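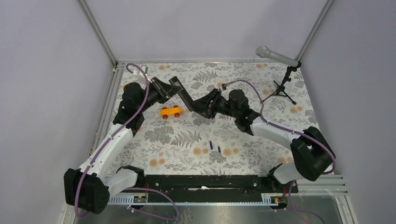 Tala Zoubi would have liked a longer session with the two-armed station, and wrote as much in the visitors' book: twenty minutes for each group was too short to see a pair of arms settle into a task, and the questions had only just become interesting when the bell went. I agree with the remark, and it seems a fair place to begin an account of the open day held by Durar at its workshop in Porelville last November.

The programme was arranged in four parts. Visitors were received in the front hall, where coats were left and badges issued, and were then taken in groups of 11 to the welding cell, the sorting line, the two-armed station and the training room. The organisers had registered 162 people in advance. The final figure given at the close of the afternoon was 150, which for a wet weekday at the far end of the Pukdale bus route must be considered very satisfactory.

I shall pass quickly over the welding cell. It was in good order, it was behind its screens, and most visitors with any connection to the trade will have seen one like it. The sorting line was stopped for part of our visit and we were shown the control cabinet instead.

The two-armed station deserves more space. The arms are white and black and are mounted at the two front corners of a table with plain, pale walls on three sides. Purple cables run along both of them. The table is laid with a cloth printed with leaves and tan flowers, and on it were a small orange-yellow toy vehicle, two pen-like sticks and a microphone on a little tripod. The object being worked on was long, flat and black, and both grippers were at it near the middle of the table.

Our guide explained that work with two arms is harder to plan than work with one. Each arm must know where the other is, and an object held at both ends will twist if the two do not agree. She also spoke about patterned surfaces. A plain grey mat makes it easy for a vision system to find the edge of an item, whereas leaves and petals give it a great many edges to consider, and homes and offices are full of such patterns. I had not thought about this before and found it the most useful point of the day.

Several questions followed. One visitor asked whether the arms could be stopped by hand. The guide replied that the stop button is always within reach of the operator and that guests are asked to remain behind the yellow line in any case. Another asked about thin items such as cards and rulers, and was told that lifting something flat from a soft cloth remains a slow business. A third wished to know the cost, and was referred to the sales office.

In the training room, Mr Boutros gave a short talk on the evening course. It has taken 71 learners to date, most of them already employed in local firms. The course covers safe working, basic programming and the care of grippers, and does not require a degree. Applicants should write to the Porelville office. Places for the spring intake had not been fixed at the time of our visit.

Two matters might be looked at before the next open day. The signs from the bus stop ended at the car park gate, and a number of visitors walked round the building before finding the door. It was also difficult to hear the guide at the back of the group whenever the compressor in the next bay was running. Otherwise the arrangements were sound, the staff answered patiently, and tea was served in the front hall until five o'clock.

Durar has said that the visitors' book will be read by the workshop staff, and that requests for longer sessions will be taken into account when the groups are drawn up again.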